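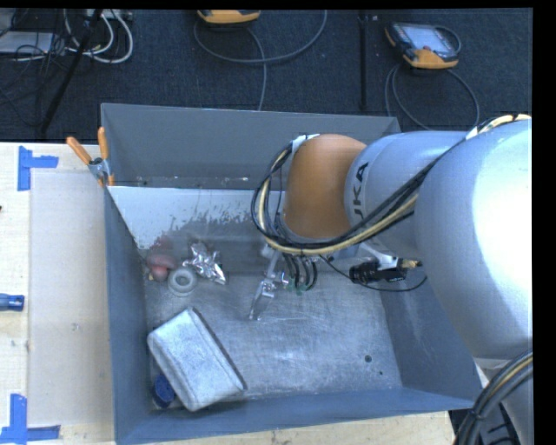 Progress report to the Maddocks Fund
Grant: Cillton prize silver and medals, catalog and research
Prepared by Archana Solanki, 21/04/2018

The grant pays for a full catalog of the sporting prizes held at Cillton, along with short histories of the people who gave and won them. This report covers the work since December.

Catalog

We have finished entries for 85 pieces. Each entry gives the weight, the maker's mark where one can be read, the full inscription, and a note on condition. Most of the pieces are cups and medals from archery, bowling and rowing clubs. Another 14 are still to be done. They are kept in the bank and we have an appointment to see them next month.

Two pieces listed in the old inventory could not be found. One is a silver arrow and the other is a small bowling medal. The old inventory describes the arrow only as "arrow, silver, in case," and the case is still on the shelf. I have written to the family of the last club secretary and have not had a reply.

Inscriptions and donors

We have matched 53 of the inscriptions to a named donor or winner using club minute books and newspaper notices. The rowing prizes were the easiest, as the club printed its results every season. Archery has been slow. The minute books stop for several years and the prize lists were kept separately, if they were kept at all.

The large two-handled cup, which the old inventory calls the Farer Cup, was given for bowling and later used again for archery. The second inscription was cut over part of the first. We read most of the earlier one under a low light, apart from the last line.

Photography

Sumum has photographed everything cataloged up to the end of March. The first set of medals had too much glare to read the lettering and was shot again at no extra charge.

Budget

Spending is in line with the plan except for travel, which is a little over. I would like to move money from printing to cover it and will send the form separately.

Next period

- Finish the pieces at the bank
- Draft the donor histories for bowling and rowing
- Send sample catalog pages to the Fund for comment

Related items
Cillton catalog: first progress report
Notes on recording worn inscriptions
Maddocks Fund: reporting dates
Rowing medals at Cillton, a short list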